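3.2 Keeping and discarding soft toys

The second part of the interviews was about objects that stay in the home after the children stop using them. We spoke with 20 households in Wostum, and in each home we asked one adult to tell us about the soft toys they still kept. Most of them did not keep the toys for a future child. They kept them because the decision to throw one away was difficult to make, and so it was postponed.

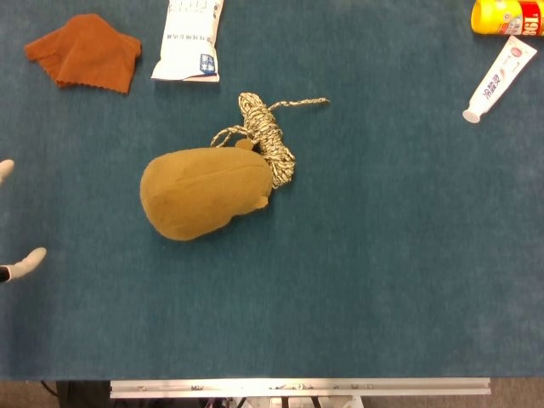 This agrees with the earlier work of Safavi and Rashti on moving house, where soft toys were often packed last - sometimes in the same box as letters and photographs. In our interviews, books and puzzles were given away quite easily. Soft toys were treated more like clothes of a family member.

Figure 4. A tan plush toy on a covered table.
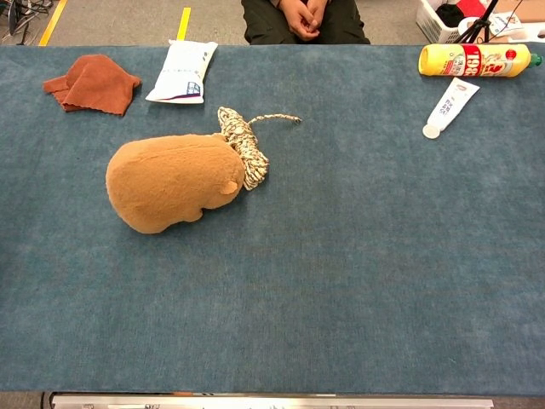 Does the price of a toy influence whether it is kept? In our material we found very little influence of this kind. Expensive toys were given away as often as cheap ones, and the participants usually could not remember what they had paid. The name of the toy was more important: when a toy had a name, the adult spoke of it for longer and was less willing to part with it. We return to naming in Section 4, together with the answers to the postal survey (400 forms).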